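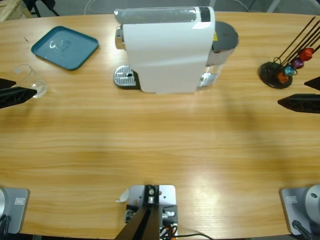 Stukska announces fall dates and a second album

Stukska, the singer and keyboard player behind last year's single "Gruber," will release her second album in November. It is called Zakgate and has eleven songs, all of them written with producer Aleksi Nurmi, who also played most of the bass and drum parts.

The first single, "Ola," came out on Thursday. It is a slow song for the first minute and a half, with only voice and organ, and then the drum machine comes in and it turns into the kind of dance track people know her for. The version on the album is longer than the one on the radio. The radio version drops the second bridge, and fans on the mailing list have already complained about that.

Her debut was recorded in bedrooms and borrowed rehearsal rooms. For this one she and Nurmi booked a proper studio and cut the vocals there in nine days. Nurmi says the two of them started with 64 demos and threw most of them out before the first session. A few of the leftovers may turn up as B-sides. One of them, a duet, was on the album until the last week of mixing and was taken off when the running order would not fit on two sides of vinyl.

The sound is closer to early eighties synth pop than to the guitar songs on the first record. There are more backing vocals, nearly all of them sung by Stukska herself, and two tracks have a small brass section. She has talked in the past about growing up with her aunt's tapes of dance remixes, and you can hear that on the long fade at the end of side one.

The vinyl edition is limited to 500 copies on white vinyl, with a fold-out lyric sheet. The standard black pressing will stay in print. The CD has one extra track, a live recording of "Gruber" from the spring tour. There is no cassette this time.

The tour is 30 shows, starting the week after the album comes out. The largest room is the closing night, with a capacity of 3122, and that is by far the biggest show she has headlined. Most of the others are clubs and small theaters. She will have a four-piece band with her, up from two on the last tour, and Nurmi will play bass at every date.

Mailing list members can buy tickets a day before the general sale. The code will come in a separate email, and it works once per address, for up to four tickets. Doors are at 7 p.m. for all shows, and support acts will be added to the listings as they are confirmed.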